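Demonstration teaching (robotics)

Demonstration teaching is a group of methods in which a robot is given a task by a person who carries it out with the robot's own arm, either by pushing the arm around by hand or by steering it from a distance. The recorded movements are then replayed or used to train a control program. It is often sold as a way for people with no programming skill to set up a robot. How far that claim holds up is disputed, and most of the evidence for it comes from short tasks done on tidy tables.

Hand guiding

In hand guiding, also called kinesthetic teaching, the motors are set to give way and the teacher moves the arm directly. The Silletti arm, a light bench model, was sold for this purpose with a button on the wrist that starts and stops recording. The method is cheap and easy to explain. It also puts the teacher's hands and body in view of the cameras, which a trained program may come to depend on. Teachers tend to pull the arm along paths that suit their own shoulder, and the motors may not be able to repeat those paths at speed.

Remote control

In remote control, or teleoperation, the teacher stands away from the robot and works through a second arm, a handheld controller or a glove. The camera view stays closer to what the robot will have later on. The price is touch. Most low-cost setups send back no sense of force, so the teacher has to judge contact by eye and often squeezes too hard or lets go too early. Kindance, a software package for linking a leader arm to a follower arm, offers a setting that slows the follower near a surface. Critics note that this makes the demonstrations safer and also makes them less like the work they are meant to stand for.

Typical tasks

Tasks are usually picked so that one demonstration fits into half a minute or less. Common ones are moving a small item from a box to a tray, closing a lid, or hanging a cup on a hook. Props are light and cheap, and the table is often covered with plain paper or cloth, which cuts down on glare and makes objects easy to tell apart. Reviewers have complained that these choices do much of the robot's work for it. A program that handles one tray on a bare brown background has not been shown to handle the same tray in a kitchen sink.

The Temitz trials

The Temitz trials were a series of tabletop sessions run by Khurram Warraich and Valeriano Urquijo. Their report, dated June 3, 2021, covers 2474 demonstrations, of which 358 were thrown out before training. The report gives "poor quality" as the reason for most of them and does not define the term. This matters because the success rates it quotes apply only to programs trained on what was left.

Each teacher recorded 30 practice runs before any data was kept. Warraich described this as a short warm-up. Others have read it as a sign that the method takes more skill than its supporters admit - a person who needs 30 tries to get used to the controls is being trained too, and that time does not appear in the cost figures.

A later note by Urquijo, from October, took up the matter of carry-over between objects. Programs taught with one handle were tested with 31 others of different shape and thickness. Results were mixed, and the note stops short of saying which features of a handle made the difference.

Criticism

The main objection is to the word "teaching." A person shown how to lift a handle can say what the point of it was, and can do it another way if the first way is blocked. A recorded demonstration holds positions and pictures. Whether a program trained on many such recordings picks up the goal, or only the usual path to it, can't be settled by watching it succeed under the conditions it was trained in.

A second objection concerns labor. Collecting demonstrations is slow and dull work, and reports rarely say who did it or how long the shifts were. The Swati archive, a shared store of recordings, asks for this information on its upload form but leaves the field optional.

Supporters answer that older methods had the same faults and hid them better - hand-written programs were also tuned to one table and one set of parts.

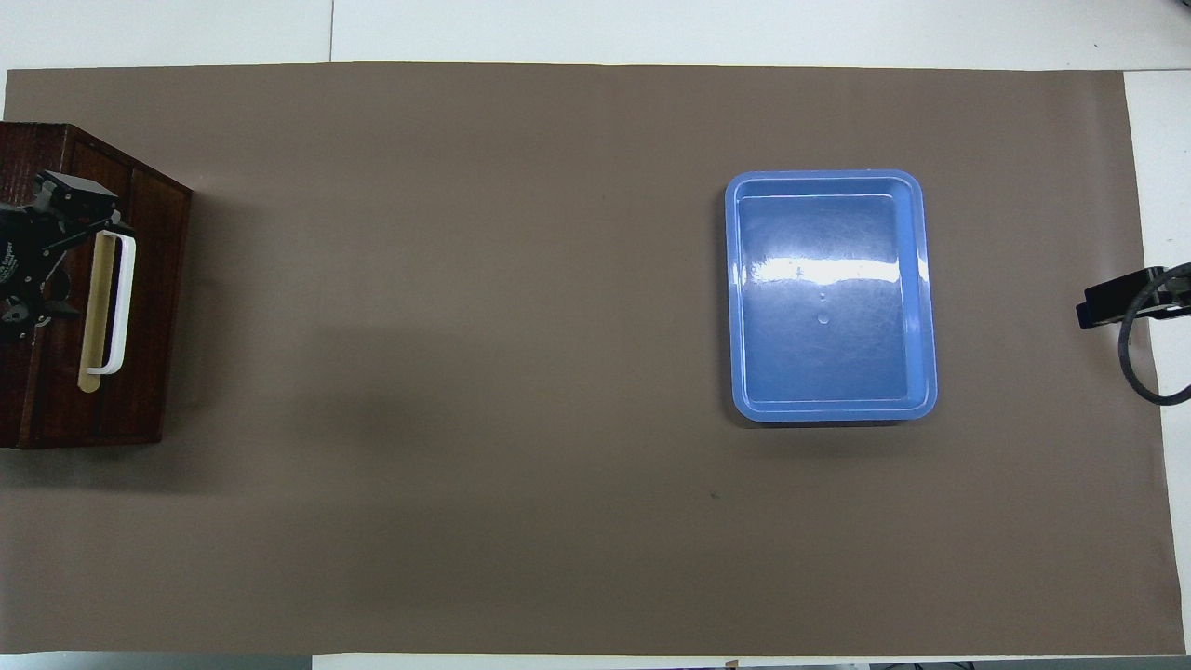
See also

Teleoperation
Kinesthetic teaching
Imitation learning
Robot end effector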